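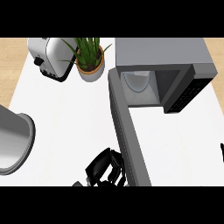
4.2 Rehearsing the microwave door in simulation

6 min read

The arm was put together on a shared bench at the Flandesum workshop, and bench time was limited to two evenings a week. Most of the door work was therefore done first in a simulated kitchen, which we call Boden. It runs on an ordinary desktop computer. The physical arm was used only once a motion had passed in Boden.

Boden holds a white worktop, a microwave with a hinged door, a toaster, a potted plant and a steel pot. We kept the plant next to the microwave on purpose. Earlier layouts with a bare worktop gave arm paths that swung wide to the left, and these were no use in a real kitchen.

We ran 382 door trials. Each began with the hand in a different position and ended when the door passed a set angle or after 17 seconds. The joint limits in the simulator were copied from the built arm, including the stiff wrist, which we had not yet managed to free up. Contact between fingers and door was computed at 200 steps per second. Slower settings let the fingertips sink into the handle.

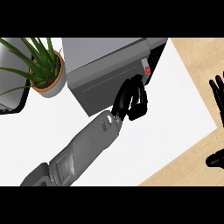
Why was the whole hand used on the door when a single hook would do the job?

The hand was already built, and the same hand has to lift pots and press buttons. A hook would have meant changing tools between tasks, and our wrist has no quick release.

Two ways of moving the door were compared. In the first, the fingers closed fully round the bar before the arm pulled. In the second, they stayed bent and the arm drew them against the bar. The second needed less exact placing and became our default. Figure 3 shows the bent fingers close to the bar handle, with the door partly open. The forearm comes in from the lower left, and part of the other hand is at the right.

Figure 3. Hand and microwave door in Boden. 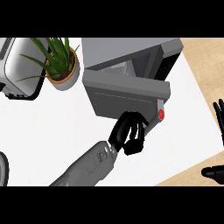

4.3 Moving to the bench

The chosen motion was exported as a list of 1,617 joint positions and played back on the arm at half speed. We used a scrap door on a Montoya hinge, clamped to the bench. Friction in the real hinge was higher than we had set, and the first pulls stalled. We raised the friction value in Boden and repeated the trials before going on.

Comments (3)

jornbridge_maker: Did you model any flex in the forearm? Ours at Jornbridge bends enough under load to miss a handle.

Author: No, it is rigid in Boden. We added a second brace to the real one instead.

tinplate: Would like to see the hinge friction values if you can post them.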